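Re: [grippers] Handheld pair on cloth, short fingers or hooked?
From: Venla Honkanen
August 2024

Nii Aryee wrote:

> We have the Plollier handhelds on loan and want to use them for
> laundry tasks. Before I print more fingers: has anyone on the list
> tried them on thin cotton? On our table the tips slide over the
> fabric and close on nothing. Also, does the head camera see enough,
> or do you rely on the wrist views?

Hi Nii,

We've been using the same pair for clothes for a while, mostly on a bed. The tabletop was our problem too. A hard surface gives the tips nothing to push into, so they skate. On a mattress you can press down a little before closing and the cloth comes up between the fingers. If you have to stay on the table, put a folded blanket under the sheet and try again before you print anything.

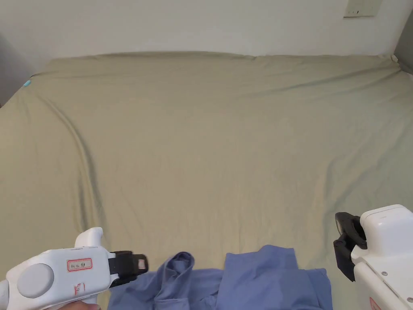
Photo: Venla Honkanen / head camera, blue garment on the bed

The head view is good enough for finding the garment and for seeing which part is bunched and which part lies flat. I would not use it alone for the grasp. With the hands low and close to the body, the housings take up both lower corners and the near edge of the garment drops out of view. We tilted the camera down 5 degrees and that helped some. Štěpánka wanted more, but then you lose the far side of the bed.

On fingers, we compared 2 sets over 13 garments. The softer pads were better on a single layer. The harder ones were better for pulling a sleeve out of a heap, and they also grabbed the sheet more often. A tight fitted sheet cuts that down a lot. Pick a color well away from your clothes, too. Our segmentation was poor on white over white.

We have 2,377 grasps logged so far with both sets. Aba Darko is cleaning up the labels and plans to post the file in October. Drops and double-layer picks are marked separately.

One question back: are you running the Aser controller or the older one? Ours reports the jaw as closed slightly early on thick seams, and I'd like to know if yours does the same.

Venla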